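Review: Renetard handheld gripper kit (club pack of 4)

Rating: 4 out of 5

Bought for our student robotics club in December. Been using it most afternoons since. Quick writeup because two other clubs asked me and I'm tired of typing it in chat.

What we do with it: people hold the gripper, do a small task over and over, the recordings go into training for our entry in the Paewai student challenge. Pick up, put down, open, close. Boring stuff, which is the whole point.

Setup. Took us an evening. The quick start sheet is fine up to the calibration page, then it's useless, go straight to the long PDF. Wrist strap first, THEN marker cube, then check tracking on the monitor before you do anything else. We lost 70 takes to a cube mounted the wrong way round. Would of been nice to get a warning in the software.

The bare hand mode is what sold me. No gripper, only the cubes on your hands, so you can do things the gripper can't. We use it for books, page turning, paper. Our Linux shell book has had a harder life than any robot part.

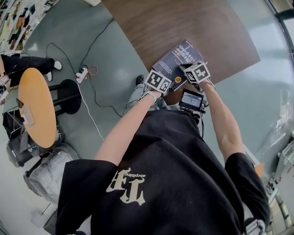 Bare hand session, cubes on both hands, book on the table edge.

Cubes are light, you forget them after a while. Straps less so. One size, and smaller wrists need an extra hole punched. They also get sweaty, wash them.

Grippers next. Trigger pull is smooth, not too stiff, even our first years could do an hour with it before complaining. Finger pads have a diamond texture and hold cups well. Thin stuff like a single sheet or a coin, forget it, you'll chase it across the table. I'd pay for a second set of pads with a flat edge. Weight is okay for short runs, but hold it out at arm's length and you feel it in the forearm by the end. Take breaks.

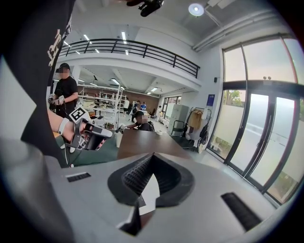

Running several people at the same time is where it gets messy. Software sees all four units fine but names them by serial number, so put tape on each one and write it down somewhere. Ours got swapped twice and take 1753 is still filed under the wrong person. Also don't start everybody at once, the laptop chokes. Stagger it, few seconds apart, no problem after that.

Our old kit was a Dralteck. Cheaper, tracking dropped every time you turned your wrist. Much less of that here. Light matters though. Low sun late in the day, around 4 pm, and we get gaps, so we pull back from the glass or stop.

Support from Birovell (the reseller) was slow but they did replace a trigger spring free of charge. Spares page on there site is hard to find, look under Education.

Good: tracking, trigger, bare hand mode
Bad: straps, naming, calibration sheet, no carry case at this price??

We passed 2000 takes last week and nothing has broken apart from that spring. Would buy again. If you only have two or three members get the single unit and share it, the pack is overkill.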